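Turn up for the support act
By Lụa Lương

I have a rule about gigs and I have kept it for years, through rain, cancelled trains and one very bad kebab: I am in the room before the first act plays. I don't mean the headliner. I mean whoever is on at half past seven, when the lights are still too bright and the bar staff are cutting up limes.

I love support acts. I love them more than encores, more than surprise guests, and far more than those little films some pop stars now show before they come on, where they walk slowly along a beach and whisper about fame. Give me a nervous duo with one keyboard stand between them and I am happy for the week.

So it worries me that they are going. Not everywhere, and not all at once, but if you go to see pop music in mid-sized places you'll have noticed it too. The ticket says doors at seven and "on stage 8.45", with nothing in between except a playlist. Last December I paid £28 to see a singer I adore and spent the best part of two hours listening to the same playlist I could have heard in a shoe shop. She was wonderful when she arrived. The crowd was cold, though, and it took her four songs to warm us up, and that's a job somebody else could have been having the time of their life doing.

I know the arguments. A support act needs a soundcheck, a bit of floor to put its gear on, a dressing room or at least a cupboard with a kettle, and some money, though usually a shameful amount. Touring has got dear. If you are the manager adding up the hotel rooms, two or three extra people in the van look like something you can cross out. And fans of the very biggest names often say they don't want an opener at all. They've queued since breakfast, they've got their spot on the barrier, and they'd like the main event please. 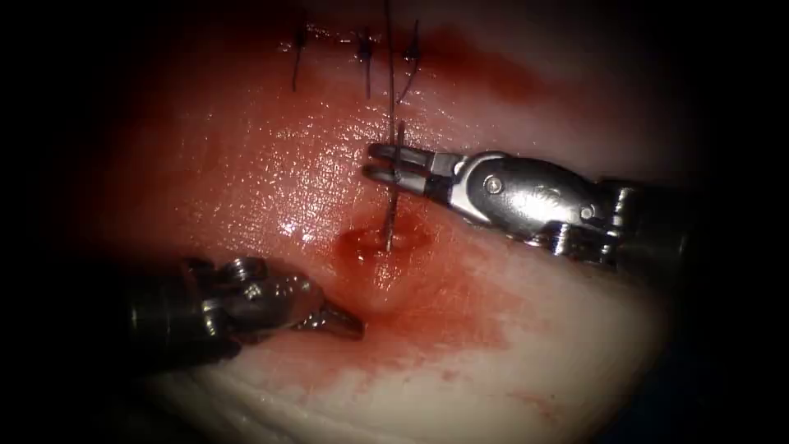 I have some sympathy with the barrier people, having been one. But think about how many of your favourite acts you first saw by accident. I was seventeen when I went to the Quezada in Priddale to see a band whose name I'm now too embarrassed to print. The Quezada held 487 (there was a brass plate by the door saying so, and I read it many times while waiting for my lift home). Opening that night was a woman called Cater, only the one name, with a guitar, a drum machine and a cold. She had 30 minutes. By the end of the second song I had stopped talking to my friends, and by the end of the set I had spent my bus money on her EP.

I can't remember a single song the main band played! I can tell you what Cater said between her third and fourth numbers, which was "this one's new and I'm scared of it", and I can still sing you most of the chorus. She went on to make three albums for a small label called Bistex, each better than the last, and I don't believe I would have heard a note of any of them if the slot hadn't existed. No one was going to send a seventeen-year-old in Priddale a press release.

People tell me that this work is now done by the apps. You like this, so you'll like that. And they do find me things, I'm not going to be grumpy about it, I found a whole summer's worth of brass-heavy pop that way and wore it out. What an app can't do is make you stand still for half an hour. On my phone I'd have skipped Cater inside ten seconds. That first song began with a long hum and what sounded like a faulty lead. In a room, with my coat over my arm and nowhere to go, I got past the hum and found out what was on the other side of it.

There's also what the slot does for the people playing it. Ask any singer where they learned to talk to a crowd and you'll hear about some dreadful Tuesday-ish sort of night in front of the backs of people's heads. You learn to start with the fast one. You learn that a joke that kills in the van dies under a lighting rig. You find out that if you look at one person in the third row and sing the whole verse to them, the people on either side start listening as well — and you can't learn that from posting clips of yourself in a bedroom, however good the clips are, and plenty of them are very good.

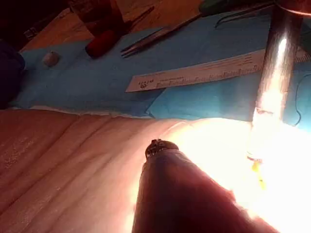
A metal shaft and a dark gripper part at a creased, skin-like surface, with a blue drape behind.

When a headliner picks an opener with real care you can feel it all over the building. The best ones come out themselves and do the introduction, in a tracksuit, with half their make-up on. It costs them a minute. The cheer that goes up is enormous, and the poor terrified person at the side of the stage gets to walk on into it. I've seen this done perhaps a dozen times and I have welled up at every one.

Here is what I'd like, then. I'd like every pop tour playing rooms of a decent size to carry one opener, properly paid, with their name on the poster in letters you can read without your glasses. I'd like the stage times put online that morning, so that fans can plan their tea around both acts. I'd love a local slot as well, very early, for somebody from the town, whose mum and uncle and entire sixth form will come and buy chips. Priddale used to do this. At one point they had a list on the wall of the box office where you could put your band's name down, and mine was on it, and mercifully we were never called.

I'd like venues to stop playing the chat-over-it music so loudly before the first act that everyone has settled into shouting by the time they start. And could somebody please turn the house lights down for them? It takes one hand. Playing under full lights makes a good singer look like a fire drill.

As for us in the crowd, our part is easy. Get there. Have your drink early, find your friends early, and clap like you mean it after the first song, even if it was a bit wobbly, since the second one is often where the nerves go. Buy the badge if you can't stretch to the record. I've got roughly two biscuit tins of badges now, mostly from acts who had split up by the following spring, and one from a shy boy with a harp who I still think is going to be massive.

I'm off to see a band next month whose opener has four songs online and a blurry photo. I haven't listened to any of them. I'll be by the left-hand speaker at half past seven, and there's plenty of room beside me.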